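3.2 Recording of the bag handling task

Thin plastic bags are difficult for a policy, as the handle twists and the neck closes when the bag is lifted. We therefore recorded this task by hand-held gripper with onboard camera, and we did not use teleoperation. The set, which we name Tukau, has 2000 episodes. Each episode was cut to 75 frames before training, and 9 operators took part.

The operators wear knit gloves. In our pilot of March, the policy trained on bare hands failed often when a glove came near the camera - this was the main reason for the change. Gerardo Saludo checked all episodes, and Trinidad Manalastas wrote the labels for handle, neck and body of the bag. Episodes where the bag leaves the view for more than three seconds were removed. 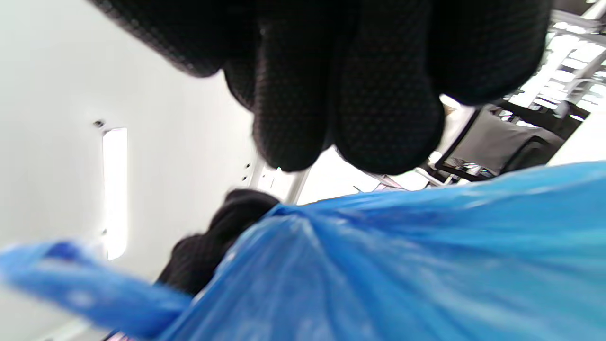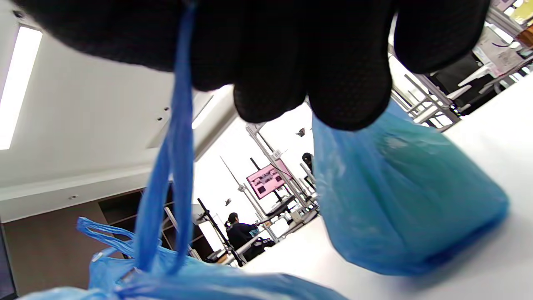
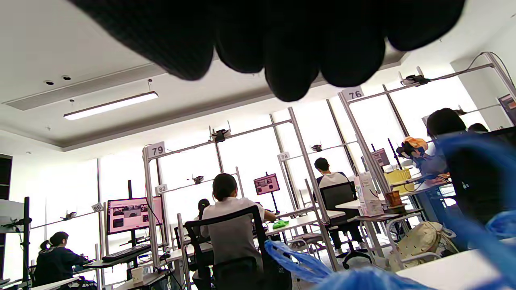
Figure 3. Views from the hand-held gripper camera, with black knit glove and blue plastic bag.

Konstantinidis Laboratory, Department of Robot Learning

The views in Figure 3 show that the glove can cover a large part of the image. For this reason we did not crop the upper region before training.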